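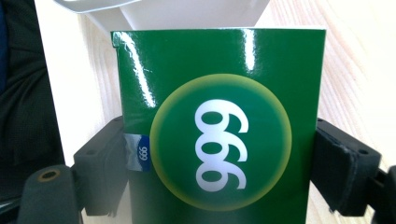 Glenys Merrick has filled in a lot of grant forms for Falside women's football, and she does not think much of most of them. The latest came from the Koscombe fund, which offers £300 to clubs that want to bring more girls into the game.

"Three hundred pounds is three hundred pounds," she says. "But read what they want for it. A plan, a diversity statement, a report at the end with quotes from the players. I could have marked out a pitch in the time."

Falside applied anyway. The money, if it comes, will pay for hall hire at Gornden on Tuesday evenings, where the under-12s train once it gets dark. Merrick would sooner see the council cut the hire charge.

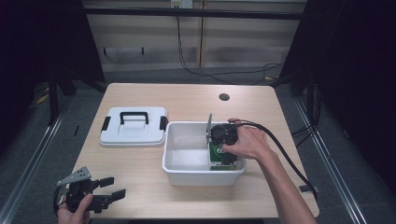 White storage bin beside a white lid, on a light wooden table.

Does she believe schemes like this change anything? "They change the website of whoever is running them. I've seen the launch photos. I've yet to see anyone come back in May and ask how many girls are still playing."

I put it to her that Ormsby got £200 last season and now runs 2 girls' teams. She isn't having it. "Ormsby had the coaches already. They'd have had those teams with or without the cheque. Good luck to them, but don't tell me it was the grant."

What would she ask for instead? "Changing rooms with a lock on the door. A referee who turns up. Same as the men get."

She will apply again next year. "Of course I will. I'm cross, I'm not daft."

2162 views | 2 comments

More in grassroots sport
Gornden hall hire: what clubs pay
Ormsby girls start cup run away from home
Koscombe fund: how to apply

Contact us | Copyright Falside Sport | Back to top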